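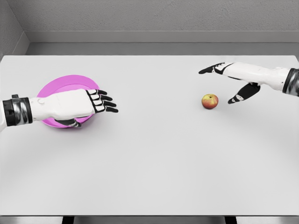 Brikach is a pack of ready-made tabletop tasks for people who are trying out two-armed robots and would like something sensible to practise on before they buy any hardware. We sell it as a download, and this README goes with the fruit and crockery set, which is the one most customers open first (and the one we are fondest of, if we may say so). Everything in it is simulated, right down to the soft shadow under the apple. The layout is kept very plain on purpose, with a pink plate over on the left, the apple on the right and a good stretch of bare table in between, so that the arms have to share the job sensibly.

What you get

The set holds 600 recorded runs across 2 tasks, each with joint positions for both arms and both hands. Runs last about 30 seconds. We have kept the clumsy ones in and marked them as such, as several of you wrote to say they were useful for training.

Getting started

Unpack the folder somewhere with plenty of room, open the settings file and put in your licence key. The Skinavau viewer will then play any run back at whatever speed you like. Do try it slowly the first time, as the thumbs are easy to miss!

Known troubles

In the Wudton layout the plate can slide a little when a hand presses on it. A fix is planned for September.

Licence and help

One licence covers one team of any size. Questions go to Vlasta Stoyanova at the support desk, who is very happy to hear from beginners.

Last updated August 24, 2023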